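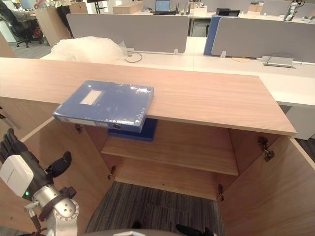 The Plasier is the low two-door cabinet we make for the end of a row of desks, where the file boxes and the spare paper always seem to pile up. It has been in our range since Iulian Manole drew the first one, and we still get letters about it (lovely ones, mostly!). Both doors swing right out to the sides, so a file box can lie flat on the upper shelf and you can still get your hand around it without scraping your knuckles, and there is a second shelf underneath for whatever else you have been meaning to put away. The top comes a little way out over the opening, and it makes a handy spot to set a new box down, plastic wrap and all, while you make room inside.

The finish is a light wood grain, and a damp cloth is all it needs. Please skip the furniture polish, which leaves it streaky. 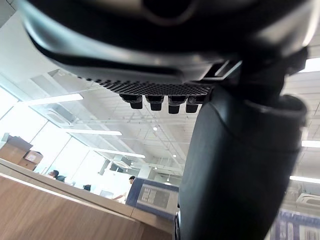
Each cabinet arrives flat in 2 cartons, and most people have it together before lunch with one screwdriver and a friend to hold the doors. If a door hangs a touch low after the first few weeks, tighten the hinge screws and it should come right.

Width 600 mm. Delivery within 22 days. Questions go to Drita Stoyanova at the Ladefoged showroom, mornings are best.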